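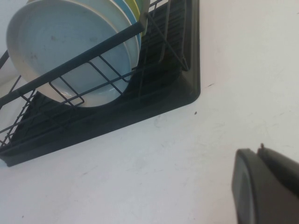 Dark drying rack with a ribbed drip tray, on a pale worktop.

Sopacua: a word list of everyday household English

Hello, and thanks for looking in. Sopacua is a list of the words people in Britain use for ordinary things in the house, along with where each person said they grew up and how old they were (in ten-year bands, nothing finer). I started it after an argument over what you call the thing you dry dishes on. I say draining rack. My other half says dish drainer. My neighbour says plate rack and looked at me as if I'd come from the moon.

What you get

There are 3,373 answers, one per line, in a plain CSV file called answers.csv. They cover 70 household things, from the cloth you wipe the table with to the cupboard under the stairs. A second file, things.csv, gives the wording of each prompt, so you can see exactly what people were asked. I never showed anybody a photo when asking. I read out a short sentence such as "you've washed up and you stand the plates in this", and wrote down the first word that came back.

The columns in answers.csv are:

id: a running number, means nothing
thing: short code matching things.csv
word: what the person said, in lower case
second_word: anything they added afterwards, often blank
area: the county or city they gave me
age_band: 10s, 20s, 30s and so on up to 80s
note: my own scribbles, so treat them kindly

Where the answers came from

Mostly from me, talking to people. I did a lot of it in queues and on trains, and a big chunk came in through a web form I built with Avden, a little form tool I wrote for another project and have been dragging around ever since. Form answers have "form" in the note column. They're a bit tidier than the spoken ones, and I suspect people thought about them too long!

Everyone knew what it was for and said yes. I didn't take names or email addresses, and I took out anything in the notes that might point to one person (somebody's gran had a very famous word for the remote control, sadly gone).

Spelling

This gave me more grief than anything else. Plenty of these words are never written down, so I had to choose. If the person spelled it for me, I used theirs. If they didn't, I went with whatever looked closest to the sound, which means you'll find the same word two or three ways. There's a file called same_word.csv that ties the spellings together. It has 49 groups in it and I'm sure it ought to have more. If you spot a pair I've missed, please tell me.

I've left hyphens alone. So "tea towel", "tea-towel" and "teatowel" are all in there until you run the tidy script.

Using it

Put the files in one folder and run tidy.py, which joins everything up and writes out tidy.csv. You need Python 3 and nothing else. There's a switch called --keep-spelling if you want the words left as they were. If you only want a quick look, open answers.csv in a spreadsheet and sort by thing. It's a nice way to lose an evening with a cup of tea.

Bolemska, the map drawer in the other folder, is half done. It'll colour in counties by most common word, but it falls over when two words tie. I know about it. I'm hoping to fix that by July.

Things to watch out for

The areas are very uneven. I live in the north-west and it shows. Northern Ireland is thin, and the Highlands are thinner still, so please don't go saying "Highlanders call it such-and-such" on the strength of what's here. Under-twenties are scarce too.

"Area" is where people said they grew up, and folk who moved as children usually picked the place they liked best. I let them.

Four of the prompts were badly worded (the ones for settee, bin, hob and airing cupboard). I had more or less given the answer away in the sentence. They're marked "leading" in things.csv and I'd leave them out of any counting.

Older versions

The first version was called Toris and had a different column order. If you've got scripts that expect it, use toris_order.py to shuffle the columns back. I won't be adding anything new to Toris itself.

Licence and getting in touch

CC BY 4.0, so do what you like and mention where you got it. Corrections are best as an issue on this page. New answers are very welcome too, but please send the area and age band along with the word or I can't add them.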